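Bagged and Tubbed Goods, Shared Workroom Set
README

Release 2, October 5, 2022
Maintained by the Sukness packing notes project

These files cover small household goods as they are handled in a shared workroom: zip-top bags with something in them, tubs with lids, and the tables and shelves they pass over. The notes explain how we name things and what the item sheet contains.

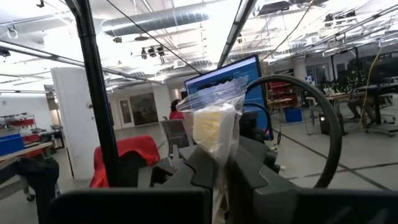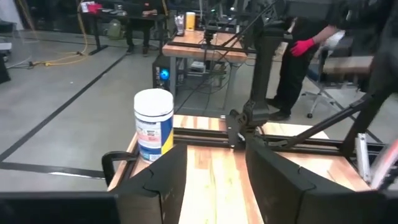 Clear zip-top bag with a pale yellow block in it (first picture); white-lidded tub on the wooden tabletop (second picture).

What is in the folder

items.csv has one row per item, 90 rows in all.
rooms.txt has a short entry for each room, with the kind of table and the storage near it.
changes.txt lists what was edited between releases.
The pictures are in a folder called views. File names match the item column in items.csv, except where one view shows several items. Those are listed at the bottom of the sheet.

Columns in items.csv

item: short plain name, lowercase.
container: bag, tub, box, bin or none.
closure: zip, lid, tape, fold or none. Use "unclear" when the closure can't be made out.
contents: what can be seen inside. Leave blank for opaque containers.
surface: what the item is resting on. Write "held" if it is off the surface.
label: yes, no or partial. We do not copy out label text.
remarks: anything else, one sentence at most.

Naming rules

Name the container first and the contents second. A bag with a block in it is "bag, block" and the color goes in remarks. If the block could be a sponge or a piece of foam, leave it as "block". Release 1 had these split between two names and the counts did not match from sheet to sheet.

Tubs are round with a separate lid. Anything square with a lid is a box. Do not guess at the contents of a tub from the colors on its label.

Chairs, monitors, shelving and storage bins that belong to the room go in rooms.txt and get no row of their own. A bin gets a row only when it is being packed.

Clothing hung over a chair is skipped.

Rooms

The Lullthorpe workroom entries were rewritten for this release. The old ones used "bench" and "table" for the same thing. Now "bench" means a fixed work surface along a wall or partition, and "table" means anything else with a top.

Known problems

Clear bags are hard to mark. Overhead lights leave white patches on the plastic and the edge of the bag can get lost in them. Three rows have closure set to "unclear" for this reason.

Two rows for tape-closed boxes have the wrong surface. The fix is in changes.txt but has not been carried into the sheet.

The label column was added late and has been checked for tubs only.

Planned

A November update will add the Hultex shelf items and drop the "fold" closure, which has hardly been used.

Use

Free to copy and change. Please keep this file with the sheet.

Cite as: Hjaltadóttir, Bagged and Tubbed Goods, Release 2.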